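Ticket: Intermittent false "object held" on bin-pick cell, Peline gripper
Component: gripper / controller
Status: Open, workaround in place
Opened: April

Summary
Since the Peline gripper replaced the Berchtold unit, the controller reports a successful grasp on some picks where the fingers have closed on nothing. The arm then completes the transfer move empty. The Berchtold did not do this on the same object set.

Setup
Controller: Trarnitz, stock configuration
Camera: Avport, fixed mount, exposure locked
Objects: mixed small items, one of each per run, placed by hand

Log
09:10 – Ran 1,000 cycles overnight with the Peline. 74 flagged as held with no object in the place image. Errors cluster on picks close to the bin walls.
09:40 – Swapped the controller cable. No change.
10:25 – Checked finger zero. Offset was 2 mm on closing. Re-zeroed and repeated a short run. Fewer errors, still present.
11:15 – Suspected the camera. Foil gives strong highlights and the depth map has holes there, but the false holds also occur on the toy brick, where depth is clean. Camera ruled out for now.

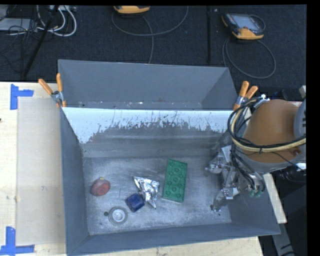 Bin and gripper, fixed camera view. Foil next to the blue object, green brick nearest the gripper.

13:30 – Logged finger current during a wall-side pick. One finger touches the sloped wall before full close, current rises past the hold threshold, and the controller latches "held". The Berchtold fingers are shorter and clear the wall at the same approach angle.
14:05 – Raised the hold threshold. False holds gone, but foil is now reported as dropped on nearly every pick. Reverted.

Workaround
Pick poses near the walls are masked in the planner. Objects that end up there have to be moved by hand.

Next steps
Require both current and finger position before latching – needs a change in the Trarnitz grasp check.
Repeat the overnight run with each gripper, same mask, same objects.
Ask Peline whether shorter fingertips are available.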